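Moisture Loss in Stored Bread Under Three Household Wrapping Methods

Final project report, Introductory Food Science
Marin Stan
Submitted April 6, 2023

1. Background

Bread goes stale by two separate processes that are often treated as one. The first is drying, in which water moves from the crumb to the crust and then to the surrounding air. The second is a change in the starch, which firms up even when no water leaves the loaf. A loaf sealed in plastic can therefore feel stale while weighing almost the same as it did on the day it was baked. This project measured both effects in a plain white pan loaf kept at room temperature for 7 days.

The work was done in November in the second-floor teaching kitchen. The recipe came from the course handout and was not changed, except that the salt was weighed to the nearest gram instead of measured by spoon.

2. Materials

Flour was Puver all-purpose, bought in a single purchase so that all loaves came from the same lot. Yeast was instant dry. Three wrapping methods were compared: a cotton bread bag, a paper bag folded over twice at the top, and a zip-top plastic bag with the air pressed out by hand. An unwrapped loaf on a wire rack served as the control.

Weights were taken on a Ngata kitchen scale that reads to one gram. Its zero was checked before each session. Room temperature and humidity were read from a Plemik wall unit next to the pantry door. The unit was not calibrated, and its humidity values should be taken as a guide only.

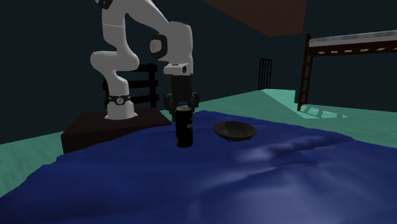

Loaves were cooled on racks for 2 hours before wrapping. A shorter cooling time was tried in the first trial and dropped, as steam collected inside the plastic bag and left the bottom crust soft. Those loaves are not included in the results.

3. Method

Each loaf was weighed once a day at the same hour. The wrapping was removed, the loaf was weighed alone, and the wrapping was put back in the same way. Time out of the bag was kept under one minute.

Firmness was measured on slices from a second set of loaves, baked and wrapped together with the first. One slice was cut from the middle of each loaf, placed on a flat board, and loaded with an 80 gram weight. The drop in height was read from a ruler fixed upright behind the slice. A smaller drop means a firmer crumb. This is a crude test compared with a texture analyzer, but it needs no special equipment and the readings could be repeated to within one millimeter.

Cutting a loaf exposes fresh crumb. To limit this effect, the cut faces were pressed back together before the loaf was wrapped again. The first slice on each later day was thrown away and the second was tested.

4. Results

The control loaf lost the most weight, and most of that loss came in the first two days. By the third day its crust was hard enough that the slice test could not be done without crushing the edge. The paper bag followed the same curve at a slower rate. The cotton bag was close to the paper bag throughout – the difference between them was never larger than the spread between repeat loaves.

The plastic bag held weight almost unchanged. Its crumb still firmed each day, which fits the view that starch changes go on without water loss. On the last day one of the plastic-wrapped loaves had a small patch of mold on the bottom crust. No mold was found on the other loaves.

A short side test was made on refreshing. Slices from the paper-bag loaf were heated in foil at a low oven setting until the center was hot. The drop under load went back to near its first-day value, then fell again within hours of cooling. The same treatment did little for the control slices, which had already lost too much water.
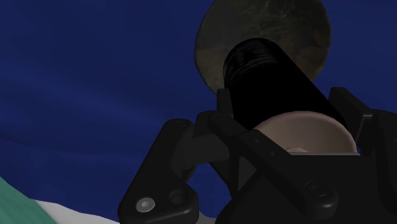 Zodthorpe wrote in the review comments that the paper and cotton results should not be ranked at all, given how much they overlap, and that the mold finding rests on a single loaf. Both points are accepted. The draft had placed cotton slightly ahead, and that sentence has been taken out. The mold is now reported as an observation only.

5. Limits

Humidity in the kitchen was not controlled. Other classes used the ovens on two of the days, and the Plemik unit showed a rise each time. Any effect should be shared by all the loaves, which stood on one shelf, but it makes the daily figures hard to compare with published values.

Crust and crumb were not weighed separately. A loaf can stay the same in total weight while water moves outward inside it, and the present method cannot detect this. Drying small samples of each part in the oven would have answered the question – there was not enough oven time to do so.

6. Recommendations for further work

Repeat the test with a loaf containing fat, as the handout recipe has none. Add a frozen set, thawed in the bag, and run the slice test on the same schedule. Use at least four loaves per method so that paper and cotton can be separated if a difference exists.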